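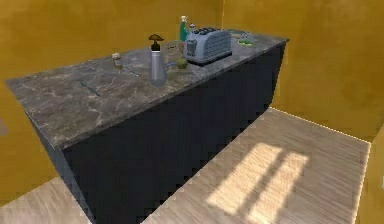
Flavico opens up its practice kitchen, and I spent an afternoon failing at it

I've written up plenty of robot demos for this site and almost never gotten to touch anything. So when Flavico said people could log in from home and teach its kitchen arm a few chores by remote control, I signed up before I'd finished reading the email.

The kitchen is simulated, so there's no real toaster to knock on the floor (good news for me). You get a stone-topped island with a dark base, mustard walls, a wood floor with sun coming across it, and a bunch of small stuff on the counter. Your job is to drive the arm through a chore while the software records every move you make. The recordings then go into training a program called Povora, which is supposed to learn the chore from watching lots of people do it.

Flavico opened sign-ups in December, and by the time I got my turn it had 1,876 saved runs. The company wants 1,000 good ones for each chore before it tries any of this on a real arm in its Totlow lab. "Good" is the catch there. A run only gets saved if you finish the chore, and then a reviewer can still toss it later for being too jerky or too slow.

My first chore was moving the spray bottle to the other side of the toaster. Easy, right? I had a regular game controller, left stick for forward and sideways, right stick for up and down and turning the wrist, a trigger to close the fingers. It took me 48 tries to get one clean run! The bottle is tall and the sprayer on top sticks out, and I kept catching it on the way past and tipping the whole thing over. The company's tip sheet says to grab low on the body and lift straight up before you go anywhere. I read the tip sheet after try 30-something, so that one's on me.

The round green fruit went a lot better. I've been calling it a lime, though it could be a small apple for all I can tell. It rolls if you bump it, but once I slowed way down I was getting it most of the time, and I got kind of hooked. I did that chore until my tea went cold.

Then I tried one of the thin utensils lying flat on the marble and gave up. There's just nothing to get hold of. You have to bring the fingertips right down to the stone, and if you go a hair too far the arm stops and the run ends. A couple of the regulars in the message board swear by sliding the thing to the edge of the counter first. I haven't managed it yet, but I'll take their word for it.

There's a second way to do all this, which I liked less than I thought I would. Uibo, the company that makes the controls, has a hand tracker you can borrow, and with that you skip the sticks and just move your own hand around. It feels great for big motions, much more natural. But my hand shakes a little when I'm concentrating, and the arm copied every wobble. Flavico told me tracker runs do come in faster, and that they get tossed more often too. For the utensils I'd still pick the tracker. For the bottle, give me the sticks.

One thing I asked about was the failed tries, and whether they just get thrown out. They don't. Flavico keeps them in a separate pile, and it has started asking people to record recoveries, where you begin with the arm in a bad spot and show it how to get back out. There are 163 of those so far. I did two, and they were more fun than the regular chores, maybe since I'd had so much practice being in a bad spot.

The sign-up page is still open and it's free. You need a decent connection and a controller with two sticks, and sessions are capped at an hour. New chores go up at 9 a.m., and the next batch is supposed to include lids, which I'm dreading. There's a little glass jar near the left end of that counter and I've already tried to pick it up twice without being asked. The tracker loans have a waiting list, so get your name down early if you want one.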